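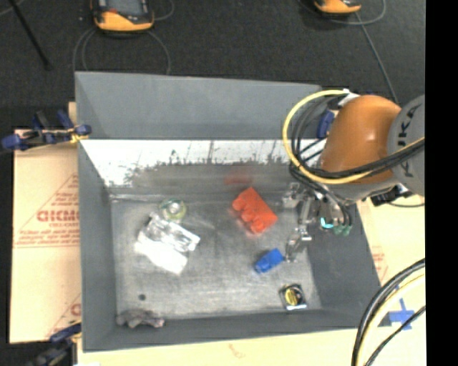
*深深浅浅的灰，旁边一点橙褐色。*

三月里我把书房刷了一遍。说起来就这么一句话，做起来前前后后拖了大半个冬天，其中真正拿着滚筒的时间很短，剩下的全花在选颜色上。好几位老读者留言问后来到底选了哪个灰，我一直说改天写，今天下午外面下雨，茶也泡好了，就慢慢写吧，写到哪儿算哪儿。

先交代一下这间屋子。我们搬到Clalbridge以后，书房一直维持着前任房主留下的颜色，一种很难形容的奶黄，像放久了的蛋奶糊。刚搬来时觉得挺温暖，还跟我妈视频炫耀过，说你看多亮堂。住了几年，书架越塞越满，墙越来越看不见，露出来的那几块倒是越看越腻。窗户朝北，下午三点以后光线就冷下来，奶黄在冷光底下会泛一点青，照得人气色也不好，我先生开会时总要把椅子挪到走廊里去。

于是决定刷灰。我原以为灰色最省事，毕竟谁会跟灰色过不去呢。

第一次去Stevow（镇上那家卖油漆和五金的老店，门口总拴着一条打瞌睡的狗），我对店员说，要一桶灰色的墙漆。她很客气地问我，哪种灰？我说，就是普通的灰。她没笑话我，转身从柜台底下抽出一叠色卡，像发牌一样铺开，我站在那里看了半天，连先生打电话来问晚饭吃什么都没听见。有的灰带蓝，有的带绿，有的带紫，还有几张单独看明明是灰，跟旁边的一比，立刻就成了米色。我最后带了14张回家，店员说够用了，再多只会更糊涂。她是对的，14张已经够我糊涂好几个星期。

我从小对颜色就迟钝。上学时美术老师让我们画水泥墙，我拿黑颜料兑白颜料，刷了满满一张纸，交上去，老师只在背后写了一行字：去墙跟前站一会儿。当时觉得莫名其妙，还有点委屈，那张纸我可是涂得很均匀的。这么多年过去，我捏着一把色卡在书房墙边走来走去，早上贴一遍，中午贴一遍，开了灯再贴一遍，忽然就想起那行字来。

灰色这东西，真的要在它跟前站一会儿。早晨的时候，浅灰几乎就是白的，靠窗那一段尤其亮，边上的踢脚线反倒显脏。到了中午，同一张卡片开始显出一点蓝。傍晚开台灯，蓝没有了，变得有些发褐，旁边那个橙色的灯罩一亮，褐得更厉害。我先生说你这是自己吓自己，颜色哪会变。我让他下班回来站在墙边看，他看了一会儿，说，嗯，是变了，然后问能不能先吃饭。

后来真正帮上忙的是Mareike Diekmann。她住在我们后面那条街，年轻时给人做家具翻新，现在手还是闲不住，谁家有把摇晃的椅子都往她那里送。我去还烤盘，顺口抱怨了几句，她擦擦手就跟着我过来了，连外套都没换。她进书房先不看色卡，先看地板，又看书架，又把窗帘拉开再合上，末了问我：这屋子里你最舍不得动的是什么？

我想了想，说是那把旧扶手椅。椅子是我刚工作那年在旧货市场买的，木头已经磨成一种焦糖似的橙褐色，扶手上有几处漆掉了，坐垫换过两次。每次搬家先生都委婉地提议是不是可以“留给下一家”，每次我都装没听见。

Mareike让我们把椅子拖到墙边，把色卡一张一张立在椅背后面。我到现在还记得那种感觉，前面几个星期怎么也分不清的灰，一放到橙褐色旁边，个个都开口说话了。带紫的那张跟椅子吵架，带绿的让木头显得发旧，有一张很浅的暖灰倒是和气，可是和气得过了头，椅子和墙糊成一片。剩下一张中等深浅、稍微偏冷的，椅子往前一摆，木头的颜色一下子亮起来，墙则安安静静退到后面。

卡片背面写着Cenel，编号1221，牌子是Avram。我之前把它排在倒数第二，觉得太闷，像阴天。Mareike说，阴天有什么不好，阴天看什么都清楚。

我还是不放心（了解我的人都知道），又去Stevow买了一小罐试用装，在墙上刷了一块桌面大小的样子。刚刷上去难看极了，深一块浅一块，我站在那里后悔得不行，晚饭都吃得没滋味。第二天早上再看，干透了，颜色匀了，也比湿的时候浅。我给Mareike发消息说好像可以，她回了我一个字：刷。

刷墙的过程没什么好写的，网上比我写得好的教程多得是，我只记几件自己绊过跤的事，免得哪天再刷又忘了。

搬书这一步，我大大低估了。本来以为一个上午搬完，结果超过100本书堆在走廊里的时候，书架才腾出一小半。我又有个坏毛病，搬着搬着就翻开看，有一本从前在火车上读过的游记，里面还夹着车票，我坐在楼梯上把夹车票的那一章重读了一遍，腿都坐麻了。先生从楼下上来，绕着书堆走过去，很有涵养地什么也没说。

旧墙上的钉眼要提前补，补完还要磨。我补是补了，磨的时候偷了懒，想着反正书架会挡住。后来书架往左挪了一点，正好把那一处露出来了。现在每次坐在桌前，一抬头就能看见那个小小的鼓包，下午侧光照过来，影子还挺明显。

另外就是胶带。刷完第二遍，我太高兴了，洗了滚筒就去睡觉，把撕胶带这件事忘得一干二净。隔天再撕，窗框旁边带下来细细一条漆皮，边缘参差不齐的，只好拿小笔一点一点补回去。补的时候我趴在窗台上，邻居家的猫在外面隔着玻璃看我，看了很久。

全部弄完那天傍晚，我们把椅子搬回去，灯还没开，窗外剩一点点光。我原本担心四面都是灰会压得慌，坐下来倒觉得屋子比以前深了，墙好像往后让了半步。书脊上的红的绿的，以前在奶黄色里都混着，现在一本一本分得很开。先生坐在他的位子上开了个会，没有往走廊挪。

还有个意想不到的后遗症，就是我现在走到哪里都在看灰色。下雨天的人行道，超市门口的卷帘门，公交站的长椅，洗菜的不锈钢盆。以前这些东西在我眼里统统是“没有颜色”，现在会停下来琢磨，这块偏蓝，那块偏褐，被刮花的地方又比平整的地方亮一些。金属的灰和墙的灰也不一样，金属磨旧了以后会有一层毛毛的光，说不好是什么颜色，要歪着头看。前几天排队买面包，我盯着前面那位女士的羊毛外套看得太入神，她回过头来问我是不是认识她。我只好老实说，您这件外套的灰真好看。她愣了一下，很高兴，告诉我是她姐姐织的，洗过几回才洗成这样，刚织好时要深得多。我们就这么聊到了柜台跟前，我差点忘了买核桃面包。

有读者问，北向房间到底适不适合用冷灰。我真的不敢替别人拿主意，我家这间好看，有一大半是那把椅子和满墙书的功劳。要是屋里家具都是白的，用同一个颜色也许就太清冷了。最稳妥的还是买一小罐，刷一块大一点的，住上几天再说，别像我一样捏着指甲盖大的卡片看到眼花。还有，一定把屋里最舍不得的那件东西搬到墙边比一比，这一条是Mareike的真传，我只是转述。

剩下的漆还有小半罐，盖子敲紧了放在楼梯下面。先生已经在旁敲侧击，说走廊那面墙蹭得有点脏了，是不是顺手也刷一刷。我说可以呀，不过走廊朝东，光不一样，得重新选颜色。他端着茶杯想了一会儿，说那还是先擦一擦吧。

茶凉了，雨还在下，我去把晾在外面忘了收的抹布拿进来。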